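Equipment Planning Report: Should the Lab Buy More Hand-Held Grippers?

Hilde Martens and Pornthip Intarasuk
Submitted 10/22/25

1. What we were asked to do

The course asked each pair to write a purchase plan for one piece of automation equipment. Ours was hand-held grippers for the clothes-folding work. The starting proposal came from last year's group, who wanted to buy four Lencho units at once and be done with it. We doubt that is a good use of the money, and most of this report is about why.

2. The budget

The project account holds $1,621. The Lencho quote for four units comes to $1,084, shipping included. That looks comfortable until you see what the quote leaves out. There are no spare finger pads in it, no spare bushings, and no mention of what happens if a linkage arm cracks. After the quote is paid, $537 is left for everything else, and the account does not get topped up until July.

We also got a price from Zomness, but it was for bare kits with no assembly, and the person we wrote to could not say which fasteners were included. We left it out of the comparison. A price with half the parts missing is hard to use.

3. Wear on the parts

The sales sheet says the pads are good for "long-term use." We asked what that meant in hours or grasps and got the same sentence back. So we looked at the gripper we already have while it was being used on knitwear, in this case a sleeveless top laid out on the white table. Both finger pads show damage. The left one is slightly chipped along its edge, and the right one has a jagged inner edge with a rough, crumbly surface. The arms and the brass bushings are a separate matter, and looking at them from the outside does not tell us how much play they have.

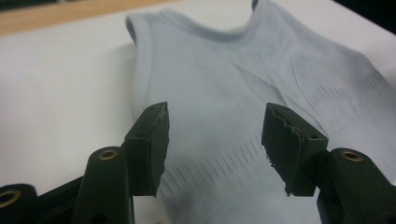 4. What we think should be bought

Our plan is two units now, plus pads. At the quoted rate two grippers cost $542. We would set aside $200 for replacement pads and bushings and keep the remaining $879 unspent until the first two units have been through a full term of folding. If Lencho raises the price in the meantime, we can live with that.

Pornthip wanted to go down to one unit. Hilde thinks one is too few, as a single broken arm would stop the work completely. Two was where we settled, and neither of us is fully happy with it.

5. Weak points in our own plan

We have no wear log. We can say the pads are damaged, but we can't say how long that took or whether knit fabric had anything to do with it. They could have been dropped. Any spending figure for pads is therefore a guess, including ours.

We also assumed the two-unit price is half the four-unit price. Lencho has not confirmed this in writing.

6. Before any order goes in

Get the two-unit quote on paper. Ask for the pad material and the price of a single pad. Start a log sheet for the current gripper, with the date, hours of use and the state of each pad.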